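Favero 2 Fingertip Set for Parallel Grippers

Sold as a pair. Mounting screws included. Fits Lurunix and Wike wrist plates.

The Favero 2 is a molded fingertip set for light and soft goods: paper, film, thin cloth, small bags. Each finger narrows to a tall point so that it can enter containers where a flat pad would hit the wall first. Color is dark gray, matte. Maximum opening between tips is 70 mm on the standard Lurunix body.

Bench comparison

Ferenc Sipos and Zainab Anozie ran the Favero 2 against the flat pads supplied with the Wike body. The test item was a single paper tissue, crumpled by hand and set in a plastic tub. Approach was from the wrist camera view only, with no overhead camera. Grip force was set at 10 N for both sets.

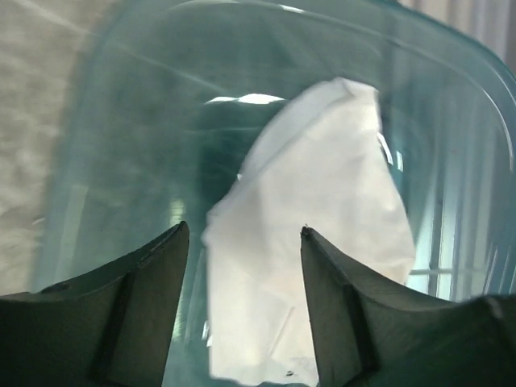

Clear plastic and tinted plastic both return glare from the far wall, and the camera exposure should be locked before the approach starts. With auto exposure on, the fingers go nearly black and the tip edges are hard to find in software. The flat pads touched the tub wall more often than the pointed tips did. On flat cardboard the pads held better, and we still recommend them for boxes.

Service

Inspect tips for chips every 2,000 cycles. Wipe with a dry cloth. Do not use solvent.

Recalibrate the closed position after any tip change. The Sarkby controller stores one offset per tool number.

Page revised Feb 11, 2023. Mounting drawings are available from Olanrewaju Akpan in the parts office.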